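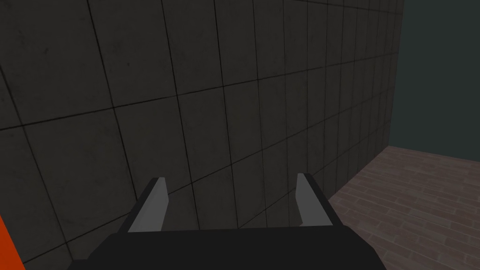 3. How we collected the runs

I'll start with the setup we ended up with, and then go back to the one we threw out, as the second half of the term makes more sense that way.

Our group in the robot learning class had six people in it and one real arm to share with everybody else, so early on we decided to do nearly all of our work in simulation. We called the project Brumura (it was the name of a folder on my laptop and it stuck). The task sounds easy when you say it out loud: the arm starts in a random pose somewhere in a room, it has to find the block on the table, pick it up and put it in the tray. All the policy gets is the picture from a camera mounted behind the gripper, plus the joint angles. There's no overhead view and no map of the room, and we didn't give it the block position either, although I did argue for that in week one and lost.

Figure 1. Wrist camera view in simulation, gripper open and facing the tiled wall. The strip of orange-red at the far left is the only bright color in view.

Views like Figure 1 are what we started calling "wall starts." The camera gets a big stretch of grey tile, a bit of the green wall, a corner of the floor, and very little else to go on. In our first batch of runs we had hardly any of these, and I think that was my fault! I wrote the script that picked the starting poses, and I had it throw out any pose where the block wasn't in view. It made for lovely demos. It also meant the policy had never once been asked to look for anything, and when we finally tried it from a wall start it just sat there opening and closing its fingers.

Ilona Juhász, who was our teaching assistant, took one look at my script and asked how a robot was supposed to learn to turn around if we only ever showed it the front of the room. So we started over. The final set has 249 runs, all driven by hand with a game controller, and the start poses are drawn from the whole reachable space with no filter on what the camera sees. We took turns driving. I was the slowest by a good margin, and you can pick out my runs in the data by the long pauses – more on that in Section 5.

3.1 The room

We built the room ourselves and kept it plain. The textures went through a few rounds. At first every wall was one flat color, and the policy had real trouble telling whether it was moving at all when it was close to a wall and facing it. Putting the tile grid on one wall helped a lot, I'd guess because the grout lines slide across the picture as the wrist turns. We left the green wall smooth on purpose so we could compare the two. The brick pattern on the floor was there from the start, and I just liked it.

Lighting is flat and even in every run. We talked about changing it from run to run, and we ran out of term.

3.2 What we tested

For testing we set aside 100 new start poses that no one had driven from. Each policy got one try from each pose. A try counted as a success if the block ended up inside the tray and the gripper had let go of it, and we stopped the clock at two minutes of simulated time. We trained two versions, one on the old filtered runs and one on the new set, with the same network and the same settings, so the only thing that changed was where the data came from. Results for wall starts are listed on their own line in the table in Section 4, next to the starts where the block is in view.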